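작업대 2호 정비 갤러리

Gultell 작업실의 작업대 2호를 정비하면서 남긴 기록입니다. 이 작업대에서는 손에 쥐는 그리퍼와 센서 장갑을 함께 씁니다. 팔이 달린 설비에 비하면 구조가 단순하지만 케이블과 체결부는 생각보다 손이 자주 갑니다. 이번 정비는 9월에 했고, 상판과 깔개를 먼저 본 뒤 그리퍼, 장갑, 케이블 순서로 진행했습니다. 같은 구성을 쓰는 Dollport 쪽에서 점검 순서를 물어 온 적이 있어 항목별로 짧게 적어 둡니다.

1. 상판과 흰 깔개
상판은 나무판이고 그 위에 흰 깔개를 폅니다. 깔개가 울면 얇은 물건을 집을 때 턱 끝이 걸립니다. 모서리부터 펴고 가운데를 나중에 누릅니다. 얼룩은 마른 천으로 먼저 닦고, 지워지지 않으면 새것으로 바꿉니다. 지난번 깔개는 5주 썼습니다. 양옆 레일의 볼트는 육각 렌치로 한 번씩 조여 봅니다. 이번에는 왼쪽 앞 볼트가 조금 풀려 있었습니다.

2. 그리퍼와 장갑 동작 확인
물건을 올려놓고 양손으로 확인합니다. 왼손에 그리퍼, 오른손에 장갑입니다. 높이가 있는 것, 길고 납작한 것, 얇은 것을 섞어 놓으면 턱의 벌어짐과 손끝 위치를 한 번에 보기 좋습니다. 장갑 스트랩은 손등 쪽 패드가 밀리지 않을 만큼만 조입니다. 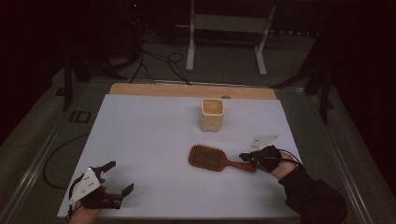 컵과 나무 손잡이 빗, 작은 흰 카드를 올린 상태. 장갑 낀 손이 빗 손잡이 끝에 가까이 있습니다. 그리퍼 케이블은 왼쪽 레일 위로 넘겨 바닥 쪽으로 내렸습니다.

3. 턱과 윗판
턱 안쪽 면은 알코올을 살짝 묻힌 천으로 닦습니다. 많이 묻히면 접착면이 들뜨니 주의합니다. 닦은 다음 끝까지 벌렸다 오므리기를 7회 반복하면서 걸리는 구간이 있는지 손으로 느껴 봅니다. 중간에 뻑뻑한 곳이 있으면 분해하기 전에 이물질부터 찾습니다. 위에 얹힌 흰색 삼각판은 손으로 잡고 좌우로 흔들어 봅니다. 유격이 있으면 판을 떼고 나사를 다시 체결한 뒤 영점을 새로 잡습니다. 영점을 잡기 전에 찍은 값은 버립니다.

4. 케이블
그리퍼 케이블은 레일에 닿는 부분의 피복이 제일 먼저 상합니다. 손가락으로 훑어서 눌린 자리가 있으면 위치를 옮기고, 갈라졌으면 교체합니다. 예비 케이블은 Kälin 상자에 있습니다. 장갑 케이블은 손목 뒤로 빼서 오른쪽으로 돌립니다. 너무 짧게 잡으면 팔을 뻗을 때 커넥터가 당겨집니다. 바닥에 모이는 케이블은 발에 걸리지 않게 작업대 뒤쪽으로 밀어 두고, 묶을 때는 벨크로만 씁니다.

5. 마무리 점검
전원을 켜고 Irkomum 기록 화면에서 장갑과 그리퍼 신호가 둘 다 들어오는지 봅니다. 한쪽이라도 끊기면 커넥터를 뽑아 다시 꽂고 처음부터 확인합니다. 이번에는 24시간 넘게 켜 둔 상태로 두었고 끊김 기록은 없었습니다. 레일 볼트는 다음 정비 때 왼쪽 앞부터 다시 봅니다.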